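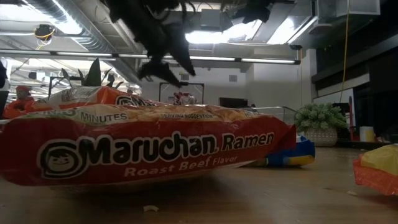 Is the Tirnico electric kettle worth it if all you ever make is instant noodles and tea? I'd say it is, as long as you can live with the lid.

I've had mine since February and it gets used three or four times a day. A full 300 ml mug's worth boils before I've found a clean fork, and the pour is lovely (my old Camuso dribbled down the front every single time!). The handle stays cool too, and the cord is long enough for my awkward outlet.

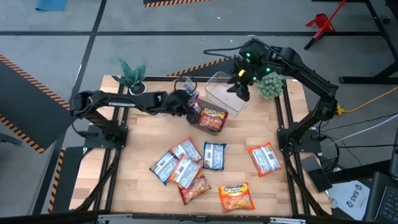
Now, the lid. It pops open with a button, which is fun for a week, and then you notice it flings little drops at your wrist if you open it right after a boil. My friend Ilham Slaoui has the Dutico and hers lifts up slowly, so I'm a bit jealous. The water marks inside are also hard to read past the 217th squint of the morning.

Still, I'd buy it again. Get the gray one, the white shows every fingerprint.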